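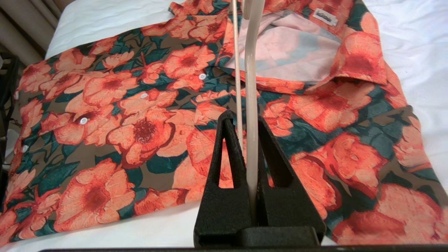
Resting heart rate vs. perceived stress, numbers don't agree

ksindelar_log
Posted 15 Jul 2018

I have kept a stress log since November. Every entry is a self-rating from 0 to 8 plus heart rate from a Tendero chest strap, averaged over the two minutes before I write the rating down. Total is 3,624 entries. Correlation between the two columns is weak, 0.19. I expected at least 0.4. Before I change the protocol I would like to know if the problem is the strap, the scale, or the assumption.

noltetti_user
The assumption. Heart rate responds to posture, caffeine, digestion, room temperature and whether you just climbed stairs. Psychological stress is one input among many. Do you record posture?

ksindelar_log
No. Most entries are seated, but I can't separate them after the fact.

gulyask
Katalin Gulyás here, I used to run lab sessions with undergraduates. 0.19 across a whole day of mixed activity would not have surprised me. We had people sit for five minutes before the baseline and threw out anything taken sooner. You will lose a lot of rows doing that, and the ones left will be worth more.

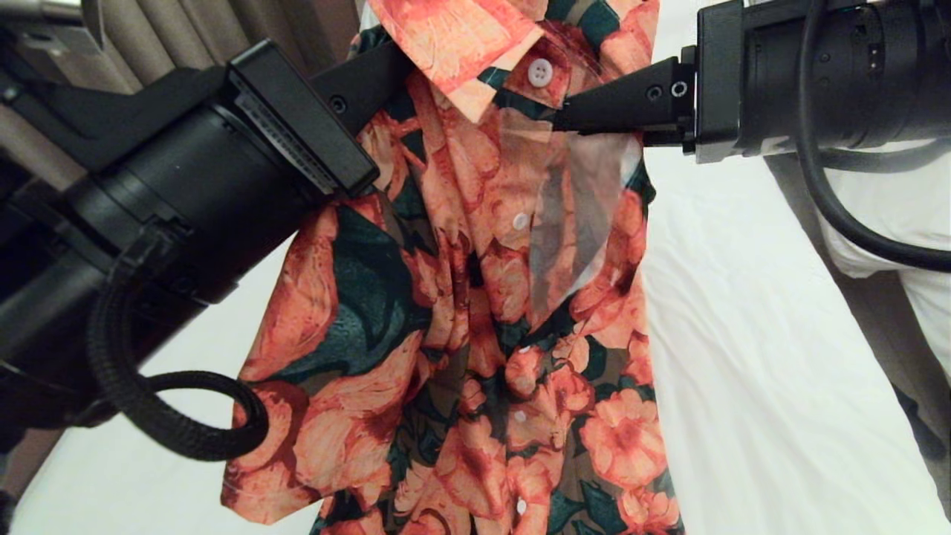
Also check the distribution of your ratings. If most of them are 2 or 3 there is very little variance for heart rate to explain, and the coefficient is going to be low whatever you do with the strap.

ksindelar_log
Checked. 760 entries are rated 5 or higher. The rest pile up at 2 and 3, as you say.

hrv_or_nothing
Drop heart rate and use variability. The strap already gives you beat intervals. RMSSD over two minutes is usable if you clean the artifacts.

gulyask
I disagree that it solves this. RMSSD is affected by breathing rate, and people breathe differently when they stop to fill in a log. You would be swapping one confound for another.

hrv_or_nothing
Then pace the breathing.

gulyask
Paced breathing lowers arousal in a lot of people. At that point you are measuring the intervention.

noltetti_user
Agree with Katalin on this one. A cheaper fix is to split the rating in two: how activated you are, and how pleasant or unpleasant it is. A high pulse before a race and a high pulse before a dentist appointment should not land in the same column. 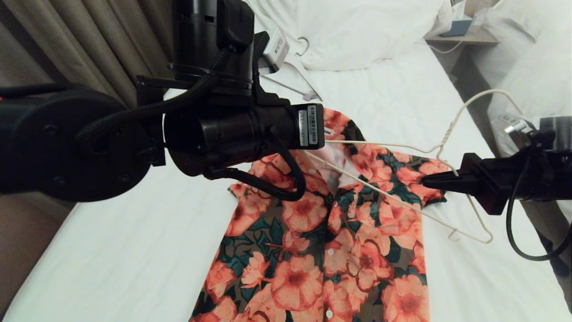 Two scales take maybe five extra seconds per entry. Keep the old one running alongside for the first 400 rows so you can compare.

ksindelar_log
That I can do. I'll add activation and valence, a posture flag and a yes/no for caffeine in the last hour. RMSSD goes in as an extra column with free breathing.

hrv_or_nothing
Log the breathing rate too or the column is useless.

ksindelar_log
The strap doesn't output it. I'll see if it can be estimated from the intervals.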